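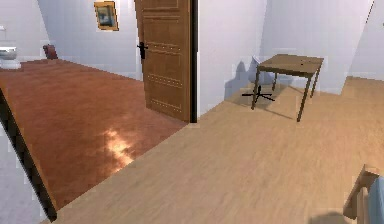
Last updated: Saturday, 16:42

Hard floor in the bathroom, what to put down?

tilbury_tap
We're redoing the upstairs bathroom in May. I like a glossy reddish-brown floor in there with pale honey wood in the room next door. My other half wants plain vinyl all through. The Wevholm porcelain is in our budget, just. Has anyone lived with gloss tiles for a few years?

mossgate
Had them for five years. They show every hair and every drip, and when the light hits them you can see where the mop went. I wouldn't do it again. Go matt.

Penny_Drop
Disagree with mossgate. We've got gloss Robles tiles and I wipe them over twice a week. The drips dry off. Matt ones hold the dirt in the grain and you end up on your knees with a brush.

mossgate
Depends on your water. Ours is very hard, so drips don't just dry off, they leave a ring.

gravelpit11
Slip rating matters more than either of those. Ask the shop for it in writing. I went over on a wet gloss floor and was off work for 3 weeks.

tilbury_tap
Fair point. The shop had no rating on the shelf label, I'll ring them. What about the join at the doorway? The tile will sit higher than the wood.

oldlath
How much higher? Up to 5mm you can use a ramped metal strip. I used a Drilard one, screwed not glued. Glued ones lift.

Penny_Drop
Mine's glued and hasn't moved.

oldlath
Give it time. Check the door clears the strip as well — I had to take ours off and plane the bottom.

gravelpit11
What's under the tiles? If it's old boards you'll want a backer board first or the grout will crack.

tilbury_tap
Old boards, yes. Mustberg quoted me 3000 for the lot with backer board, not counting the plumbing.

mossgate
Seems high for an upstairs bathroom. Get another quote.

tilbury_tap
Will do. Having someone else round next week and I'll post what they say.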